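Two-arm folding build: table surface and parking position

Hemby Workshop Forum > Builds in progress > Robots

Page 2 of 2

drunent_dan
Posted 2018-08-01

Picking this back up from page 1. Both arms are on the new mounts and the wiring is finished except for strain relief. I recorded another 7 runs last night, teleoperated, all with one garment. The total is now 1,161 attempts, counting the bad ones.

Two things I'd like opinions on. First, the surface. I went from bare melamine to gray fabric over a thin foam layer. On the melamine the fingertips skidded whenever I came in flat to get under a hem. With the foam I can press down a little and the tip gets under the cloth more often. The drawback is that the cloth drags when I try to slide it, so a pull that used to take one move now takes two.

Second, the parking position. At the moment both arms park low with the grippers open and pointing at the wall, and the middle of the table stays clear between them.
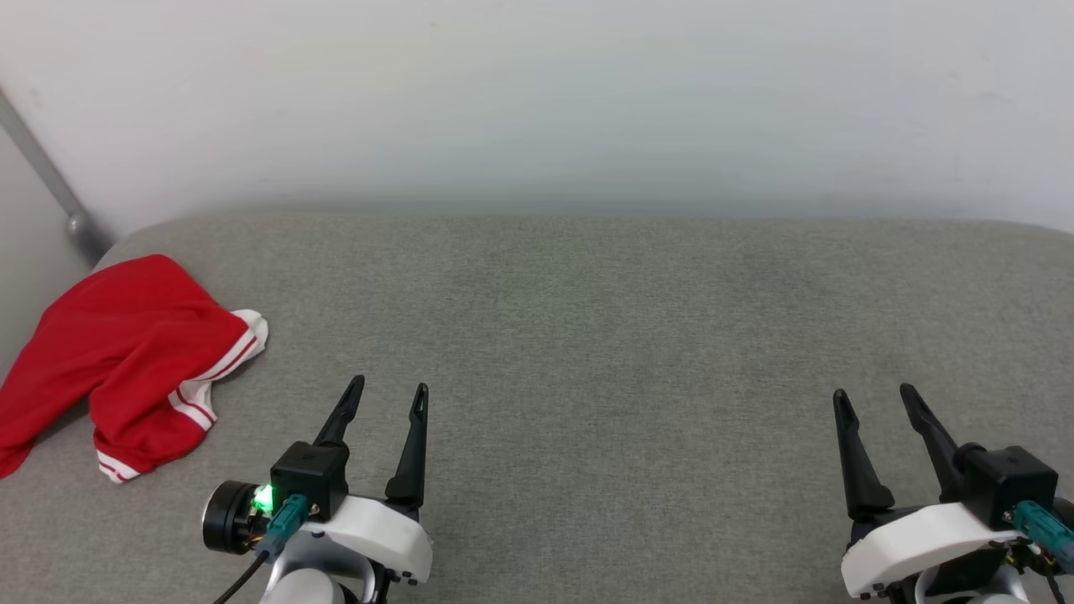 Head camera view, both arms parked, garment at the left.

The garment is the red one with the striped trim. I like it for testing because the trim gives me an edge to aim for. Plain shirts are harder.

Code is the same as before, built on Ruron with my own joint limits.

mwb_lathe
Lose the foam. You're hiding a calibration problem with a soft table. If your height is right you can pick a hem off a hard surface, and you get the sliding back. I ran a single arm over bare plywood for a whole winter and it was fine once I zeroed it properly.

drunent_dan
Zeroed it three times. The arms sag under load when they reach far out and I can't calibrate that away with these servos.

mwb_lathe
Then shorten the reach. Move the bases closer.

I-hsuan Yau
I disagree about the foam. Cloth on a hard table needs the tip height to be very close every time, and hobby servos don't repeat that well. A soft surface gives you some margin. I would keep the foam and change the fabric on top to something slicker. Whatever you pick, make it matte. I had a shiny one and the glare moved around with the lamp.

About parking: the grippers take up a fair bit of the bottom of your view. If you fold toward the front of the table, you are going to lose sight of the near edge. Can you bring them out to the sides before each run?

drunent_dan
I can, but the right one gets close to the end of its cable travel when I swing it out. That's the teal connector on the side. I've pulled it loose once already.

kettering_j
Right-angle connector, or a loop of slack tied back to the link behind it. I used the Wan cable clips on mine, 2 per joint. They're ugly and they hold.

Also, did you ever settle the camera height? On page 1 you had it at 700 mm above the table and were going to raise it.

drunent_dan
Still at 700 mm. When I raised it, the trim got too small to follow on the screen and I kept closing on nothing.

mwb_lathe
Get a better camera before you spend more on upholstery.

I-hsuan Yau
A better camera does not help the finger get under the hem.

mwb_lathe
It helps him see that he missed. But fine, it's his table. I'd still do one set on a hard board at short reach so there's something to compare.

drunent_dan
That's fair. I have an offcut of the melamine I can lay over the top. I'll do the same garment with the same start position on both, then try a slicker cover if the foam wins. Cable clips first — I don't want to replace that connector again. Probably won't have results until September, the shop is closed for part of the month.

kettering_j
Post the misses too. Those were the useful part of page 1.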